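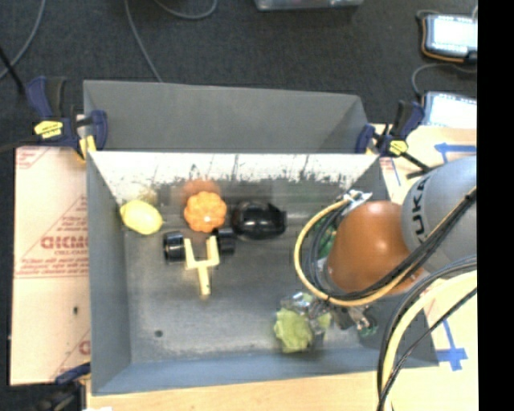
Fachgebiet Stoffstrommanagement und Logistik -- Studentische Projektarbeiten

Projektbericht: Kennzeichnung und Rücklauf von Mehrwegbehältern im innerbetrieblichen Kreislauf

Bearbeitung: Henrike Wiegand, Marlene Kuhlmann
Betreuung: Waltraud Sperling
Abgabe: 29. August 2018

1 Ausgangslage

Die Firma Hamann betreibt zwischen Wareneingang, Kommissionierung und dem Außenlager Cinham einen geschlossenen Kreislauf für Kleinladungsträger. Der Bestand wurde zuletzt bei der Umstellung der Lagerverwaltung auf Nollura vollständig erfasst und betrug damals 3.756 Behälter. Zugänge werden seitdem gebucht, Abgänge nur bei gemeldetem Bruch. Der buchmäßige Bestand weicht deshalb vom tatsächlichen ab. In der Kommissionierung kommt es zu Engpässen, die bisher durch Nachkauf ausgeglichen werden.

Untersucht werden sollte, an welchen Stellen Behälter den Kreislauf verlassen und ob eine Einzelkennzeichnung gegenüber der bisherigen Mengenbuchung Vorteile bringt.

2 Vorgehen

Im April wurde an beiden Standorten eine Stichtagsinventur durchgeführt. Gezählt wurde getrennt nach Standort, Zustand und Füllung. Als gefüllt galt ein Behälter auch dann, wenn er nur Restmengen enthielt. Behälter auf Fahrzeugen wurden dem Zielstandort zugerechnet -- maßgeblich war der Lieferschein.

Für den Versuch mit Einzelkennzeichnung wurden 800 Behälter mit einem zweidimensionalen Code an der Stirnseite versehen. Die Etiketten lieferte Hatomeck in zwei Ausführungen, einmal mit Acrylatkleber und einmal als Einlage für den Etikettenrahmen. Gescannt wurde am Warenausgang und an der Waschanlage.

3 Ergebnisse

Die Inventur ergab 3.324 Behälter. Davon befanden sich 2.366 im Hauptwerk, der Rest in Cinham. Die Fehlmenge verteilt sich nicht gleichmäßig auf die Größenklassen; betroffen sind fast ausschließlich die kleinen Formate. Nach Auskunft von Anneliese Mühlbauer (Lagerleitung) werden diese in der Montage als Ablage für Verschleißteile verwendet und dort nicht zurückgebucht. Eine Begehung der Montageplätze bestätigte das für mehrere Bereiche, eine vollständige Erfassung war während der laufenden Schicht nicht möglich.

Bei der Kennzeichnung zeigte die geklebte Ausführung nach der Waschanlage Ablösungen an den Ecken. Die Einlage blieb lesbar, fehlte aber häufiger ganz, vermutlich durch Entnahme beim Umetikettieren. Eine Aussage über die Lebensdauer lässt der Versuchszeitraum nicht zu.

4 Bewertung

Die Einzelkennzeichnung aller Behälter ist bei den derzeitigen Wiederbeschaffungskosten nur für die großen Formate vertretbar. Für die kleinen Formate wird eine eigene Buchungsstelle »Montage« in Nollura vorgeschlagen, auf die jede Entnahme gebucht wird. Der Aufwand dafür ist gering, setzt aber einen zusätzlichen Handscanner am Übergabepunkt voraus.

5 Offene Punkte

Nicht betrachtet wurden Deckel und Einsätze. Die Rohdaten der Inventur liegen bei Marlene Hellwig im Fachgebiet und können dort eingesehen werden.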